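Square pots for brushes and pens, do they annoy anyone else?
October 23, 2023, by Edith Valderrama
3 min read

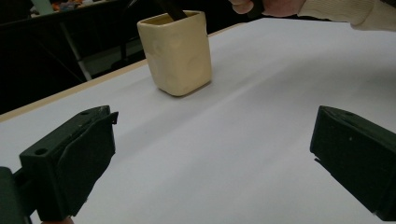

Been after a decent pot for the desk since July and the square ones keep winning on looks, losing on everything else. Round jam jar, things lean any old way and you grab what you want. Square one, they all slide into a corner and sulk. The cheese one is my current favourite, pale yellow, dimples pressed all over the sides, and only a single dark handle or stick or whatever it is standing in it at the minute becuase every time I fill it I can't get anything out again. Table's papered over, creases and all. What does everyone else use? Paid 8 quid for it, not going back to a jar without a fight.

vzupan
Love the cheese. But you're overfilling. A little pot is for what you're using today, rest goes in a drawer.

Ritelside_Jo
Disagree with vzupan. Drawer = never seen again. I've got 12 brushes in a square pot and no bother at all, bit of rice in the bottom and they stand where you put them.

Edith Valderrama
Rice?? doesn't it get everywhere when you tip it out to wash

Ritelside_Jo
Don't wash it. It's a brush pot

vzupan
Grim. Wet brushes and rice, think about it for a second. And don't stand them bristles down whatever you do, seen so many good ones ruined. Flat on a towel till dry, then pot.

mossy16
Long handles are your trouble imo. Small pot with one long thing in it and it'll go over the first time your sleeve catches it. Had a tall thin one from Prosser, went over twice in a week, second time took a full mug of tea with it. Wovex do a heavy base one, ugly as sin, hasn't moved.

Edith Valderrama
Mine hasn't gone over yet. Touch wood. Not having an ugly one on the desk I look at it all day

mossy16
You'll look at it in bits then

Ritelside_Jo
Blob of blu tack under it. Sorted. Comes off the table fine, did on mine anyway

vzupan
Not on paper it won't, it'll take the top layer off. Felt pads if you must. Edith do you know if the glaze goes right down inside? If it's bare clay at the bottom I'd keep it for dry stuff only, pencils, bone folder, that sort of thing

Edith Valderrama
Yellow inside under the rim, haven't had a proper look at the bottom. Will check tonight. Might get a second for the pencils and keep this one for tools, seems to be what you're all saying apart from the rice

Ritelside_Jo
Rice stands.

mossy16
If you're getting a second the Bavska ones are wider, still square. Think mine was 16 quid with postage. Scissors fit

vzupan
Scissors in a pot, points up or down?

mossy16
Down. Not starting that one again Vesna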